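第4章 実演データを集める
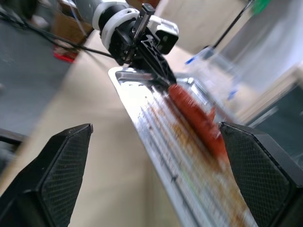
前章までは、学習用のデータがすでに手元にあるものとして話を進めてきた。方策をどのような関数で表すか、損失をどう定義するか、時系列をどこで区切るかといった問題は、いずれも実演の記録が揃っていることを前提にしている。本章では一段手前に戻り、その記録をどのように作るかを扱う。

マニピュレーションの模倣学習でいう実演とは、一つの作業を始めから終わりまで行ったときの、観測と行動の組の列である。観測にはカメラ画像、関節角、グリッパの開度などが含まれる。行動には次の時刻の手先の目標位置や、関節への指令値が入る。人がロボットを遠隔操作して作業を行い、その間の値をすべて保存するのが最も素直な集め方で、本章でも主にこの方法を取り上げる。

例として、双腕ロボットによる食材の取り扱いを用いる。金属のトレーに載ったソーセージをつかみ、別の場所へ移す作業である。工業部品の組み付けに比べれば精度の要求はゆるいが、データ収集の難しさはひととおり含まれている。ソーセージは細長く、丸みがあり、表面に光沢がある。トレーの面には光が映り込み、使い続ければ油やソースのような汚れがつく。手首に取り付けたカメラの画像は、腕が動くたびに大きく流れる。これらはどれも、整った条件だけで集めたデータには現れにくい。

4.1 課題を文章で決める

収集を始める前に、作業の定義を文章で書いておく。口頭で「ソーセージを移す」と伝えただけでは、操作者ごとに違う作業になる。ある人は片方の腕でトレーを傾けて転がし、別の人は両方の腕でつまみ上げる。どちらも結果は同じだが、学習する側から見ると、同じ観測に対して異なる行動が対応することになる。

定義には少なくとも、開始時の状態、終了時の状態、使ってよい腕、途中で許される中間動作を含める。終了時の状態は、第三者が最後の画像だけを見て判定できる書き方にする。「きちんと置く」は判定できない。「容器の縁より内側にあり、どちらのグリッパも触れていない」であれば判定できる。

やり方が複数あること自体は、必ずしも悪くない。多峰性を扱える方策を用いるのであれば、異なる手順を混ぜて学習させることもできる。ただしその場合も、どの手順で行ったかを記録に残しておくこと。あとから映像を見て分類する作業は、想像以上に時間がかかる。

4.2 カメラの置き方

カメラには大きく分けて、環境に固定するものと、手首に取り付けるものがある。固定カメラは作業空間の全体を写し、画像が安定している。一方で、腕が対象物の手前に入ると肝心の部分が隠れる。手首カメラは対象物に近く、接触の直前まで指先と対象物の関係を捉えられる。

双腕の構成では、片方の手首カメラにもう片方の腕が写り込む。これは取り除くべきものに見えるかもしれないが、両腕の相対位置を知る手がかりになるため、通常はそのまま残す。問題になるのは、写り込みの有無が収集時と実行時で変わる場合である。収集中は片腕を退避させていたのに、実行時には作業空間に残しておくと、方策は見たことのない画像を受け取ることになる。

動きによるぶれについても同じことがいえる。露光時間を短くすればぶれは減るが、画像は暗くなり、雑音が増える。照明を強くすれば金属面の反射が強くなる。どこで折り合いをつけるかは課題による。重要なのは、設定を決めたら収集の途中で変えないことである。自動露光や自動ホワイトバランスは、特別な理由がなければ切っておく。

背景にも注意がいる。作業台の向こうに置かれた段ボール箱や、床の上の物も画像に入る。収集期間中ずっと同じ位置にあれば、方策がそれを位置の目印として使ってしまうことがある。箱を片づけた翌日から成功率が下がったという報告は、実務の現場では珍しくない。背景を布で覆って固定する方法と、意図的に変化させる方法があり、実行環境が一定でない場合は後者を選ぶ。

4.3 初期状態のばらつき

対象物をいつも同じ位置に置いて集めたデータからは、その位置でしか動かない方策ができる。操作者に「適当に置いてください」と頼んでも、十分なばらつきは得られない。人は手の届きやすい場所、つかみやすい向きに物を置く傾向がある。細長い物体の場合、トレーの長手方向に沿って置かれることが特に多い。

そこで、配置をあらかじめ表にしておく。以下で用いる課題では、トレー上の位置を6通り、ソーセージの向きを4通りとし、その組み合わせを無作為な順序で操作者に提示した。表に従うと、つかみにくい配置も必ず一定の割合で含まれる。縁のすぐ近くに寄った場合や、指の入る隙間がほとんどない場合がこれにあたる。

トレー自体の位置も変えたほうがよい。トレーを固定したまま対象物だけを動かすと、方策はトレーの縁を手がかりにせず、作業台の座標を覚えてしまうことがある。

4.4 操作者

同じ定義と同じ配置表を渡しても、操作者によって軌道は異なる。速さ、接近する角度、把持の前に止まる時間などに癖が出る。とくに止まる時間は厄介である。操作者が次の動きを考えている間、観測はほとんど変化せず、行動もゼロに近い。こうした区間が多く含まれると、実行時にロボットが対象物の手前で動かなくなる。

対策としては、本番の前に練習の時間を設けること、停止区間を後処理で間引くことの二つがよく使われる。間引きの方法は4.7節で述べる。ただし、接触を安定させるために意図して待っている区間まで削ると、把持が不安定になる。機械的に閾値だけで処理せず、いくつかの実演を再生して確かめる必要がある。

疲労の影響も無視できない。連続して操作していると、指の閉じ始めが早くなり、やり直しが増える。休憩の間隔を決め、各実演に操作者の番号と開始時刻を付けておけば、あとで影響を調べることができる。

4.5 失敗をどう扱うか

収集中には必ず失敗が起きる。つかみ損ねる、落とす、トレーごと押してしまう、といったものである。単純な模倣学習では失敗した実演を除くのが普通だが、記録そのものは捨てず、成否の印を付けて保存する。成否の判定器を学習させるときや、価値関数を推定するときには、失敗の記録が欠かせない。

いったんつかみ損ね、その後つかみ直して成功した実演は、失敗とは別に扱う。そこには、ずれた状態から戻るための行動が含まれている。方策は実行中に少しずつ誤差をため、実演にはなかった状態へ入っていく。復帰の例が含まれていれば、そこから戻れる可能性が高くなる。

どの程度の数が必要かという問いに、一般的な答えはない。本章の課題では、約2,000件の実演を集め、そのうち193件を評価用に分けた。分割は件数だけで決めず、評価用に特定の操作者や配置が偏らないようにしている。連続して集めた実演は互いによく似ているため、隣り合う実演が学習用と評価用に分かれると、評価が甘くなる点にも注意する。

4.6 本章で用いる構成

以降の節で扱う記録は、Gelturaの実験室で集めたものである。収集の手順はTincuța ZamfirとAnca Eneが設計し、操作者の訓練はMaricica Cozmaが担当した。記録の形式にはCindonを用いる。Cindonでは、実演ごとに一つのファイルを作り、画像、関節角、指令値をそれぞれ独立した時刻とともに格納する。時刻を揃える処理は読み出し側で行う。

収集時に揃えて保存しないのは、揃え方をあとから変えられるようにするためである。画像は伝送と圧縮によって遅れ、関節角はほとんど遅れない。この差を補正せずに学習させると、方策は少し古い画像と新しい関節角の組を正しい観測として覚える。実行時の遅れが同じであれば大きな害はないが、計算機やカメラを交換した時点で挙動が変わる。

次節ではまず、一件の実演ファイルを開き、各系列の時刻を調べるところから始める。読者は付録Bの手順に従い、読み出し用の環境を用意しておいてほしい。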